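The Decluttering Business Wants You to Buy One More Box

The pitch at Millell starts with a confession. Everybody in the room is asked how many things they own that they haven't touched in a year, and everybody looks at their shoes. Then comes the price list. A full home reset costs $423, and the bins are extra.

I sat through two of these evenings in May, and I came away with a tote bag, which I didn't need.
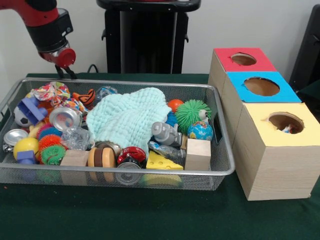

A full basket: knitted cloth, floral fabric and toys.

Poul Hviid, who ran Millell's training program before he quit, told me the average client got rid of 153 items. I asked how many came back. "We never checked," he said. "Why would we? A client who stays tidy doesn't book again."

That fits with what I heard from former customers. One woman in a two-bedroom apartment cleared out her closets, felt wonderful for a month, and then replaced most of her kitchen. She still has the labels — all 400 of them, in a drawer.

Drunar, the main competitor, says its method is different. It sells a subscription. You pay every month for a coach to text you about your garage.

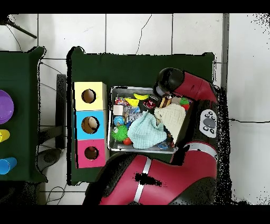 What the Numbers Leave Out

Drunar likes to say its members feel calmer. Calmer than what? The survey behind the claim had 1652 responses, every one of them from people who were still paying. Those who canceled weren't asked, and I'd have liked to hear from them.

Then there is the question of where the stuff goes. Both companies talk warmly about donation. Neither would show me
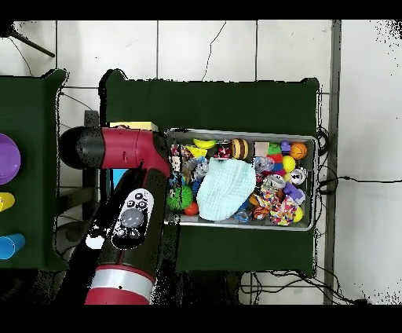

a single receipt, and the thrift store manager I called said half of what shows up in those branded bags goes straight to the dumpster out back.

Hviid now rents storage units. Business is good, he says — some of his old clients have two.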